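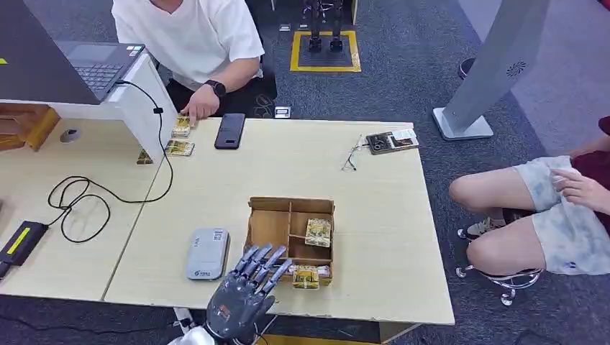 1/ Right, a thread on how our card sorter went wrong, as a few of you asked. The job sounds dead simple: pick up a card, pop it in the right compartment, next one please. We call the sorting setup Luik and it had been behaving for ages (well, since November).

2/ Then the hand started letting go late. The arm was already pulling back and the fingers were still shut, so the card came back out with it. Seven times in one run!! I thought it was the grip force and lost a whole morning fiddling with that.

3/ It was a delay. Stustik, our control software, was queuing the open command behind the logging, and by the end of a run it was 800 milliseconds behind. Fine for a card, not fine if it's your finger in there.
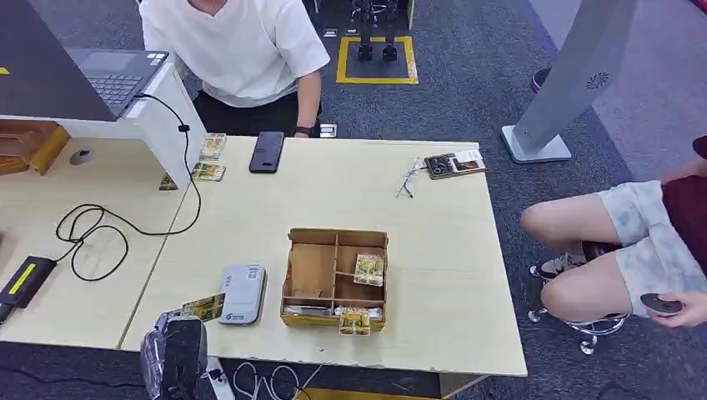

One pack in the gripper, box waiting.

4/ So the open command now skips the queue, and if the lag goes over 12 milliseconds everything stops dead. Two clean runs so far. Hands stay out of the box while it's moving, me included (I'm the worst for it).

5/ Still no idea why the logging slows down in the first place. If you've seen the same thing, shout!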